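Clear the Table in Four Moves

Every flat surface in a house is a magnet. A cup, a banana, a pink tray, and by evening a stack of mail with opinions of its own.
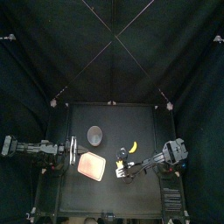 1. Give the small stuff a tray

Small things wander. Put them on one tray with a rim and they count as "arranged," even when the arranging took 2 seconds. I got this from my neighbor Montserrat Ayala, whose hall table has looked like a magazine since October.

2. Move the fruit

A banana left out by itself will be eaten by no one and then resented by everyone. Put it in the bowl with its relatives, or peel it, slice it and freeze it. Frozen slices are good in pancakes.

3. Cups go home last

Carry the cup to the sink on your final trip. If you take it first you will make coffee, and then you have a cup on the table again.

4. Wipe a dark top twice

Black and matte finishes show every crumb and every thumb. Go over it once with a damp cloth and a drop of dish soap, then again with a dry one, following the same direction both times. Skip the spray polish. It leaves shiny patches, and I spent 12 minutes one morning trying to even mine out and ended up with a larger shiny patch. Get the cloth into the corner where the rim meets the top, too. Crumbs retire there.

Repeat tomorrow. Sorry.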